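Keeping the Daston Cell in Working Order: An Interview with Elsa Nurmi
6/16/22

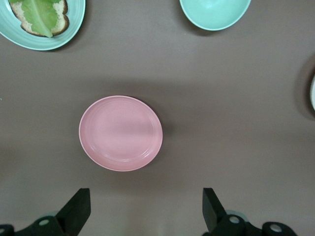 Daily inspection
The Daston cell at the Lasska laboratory is used for table-setting and food-placement exercises. Its upkeep is assigned to Elsa Nurmi, laboratory engineer, who spoke with the newsletter about the arm, its gripper and the small camera fitted at the wrist.
Ms. Nurmi begins at the fingers. "I open the gripper all the way and look at the inner faces of both fingers," she said. "They should be clean and they should match. If one has a nick in it, I change the pair."
The linkages behind the fingers are checked next. Each joint is moved by hand with the drive switched off, and the pins are felt for side play. According to Ms. Nurmi, play in a pin is most often reported by users as a fault in the software. "They tell me the arm is missing the plate. I go and find a pin that has worn."
The wrist camera
The camera looks down past the gripper, and both fingers remain in its view when they are spread. Ms. Nurmi uses this as a test of the mount. A pink plate is set on the table and the arm is brought over it with the gripper open. She then looks for the plate in the gap between the fingers.
"A plate with a raised rim is good for this," she said. "The edge is easy to find, and the pink stands apart from the table. I leave the other dishes out, the green ones too, as they will be there when the cell is running."
Lighting is reviewed at the same time. Glossy dishes return a band of light to the camera, and users are asked to report any change in the room lamps. The exposure setting is fixed and recorded in log 614.
The camera bracket is held by 2 screws, which are marked with paint so that any movement can be seen. When a mark no longer lines up, the screws are reset and the calibration is repeated.
Cleaning and food
Bread and lettuce are among the items handled in the cell. "Crumbs are my main complaint," Ms. Nurmi said. "They get into the joints. I use a soft brush first and a damp cloth after that. Compressed air only pushes them further in."
The tabletop is wiped at the close of each session. Cleaning sprays are not permitted near the lens.
Spare parts
Finger pairs are ordered from Msimang and stored in cabinet 136. Ms. Nurmi has asked for a second wrist cable, which is expected in October. "The cable bends every time the wrist turns," she said. "I would like to have the next one on the shelf before I need it."
Faults should be entered in the Pruvance register or reported to the laboratory at extension 321.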